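Bowl stacks at Flelturum, 7/4/21

I could look at patterned dishes all day, so this page is pure joy for me! Two stacks, one little table with black legs, and so much color.

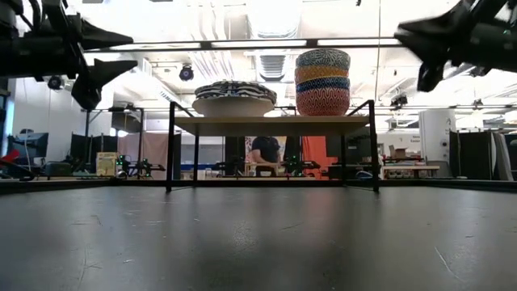

My favorite is the wavy blue, black and white bowl, and I love how it sits over the orange one (that thin band!). The deep red-orange at the bottom has a fine white scalloped print that I'd happily put on every shelf I own. And a zigzag plate over plain cream? Yes please.

More bowls coming in August.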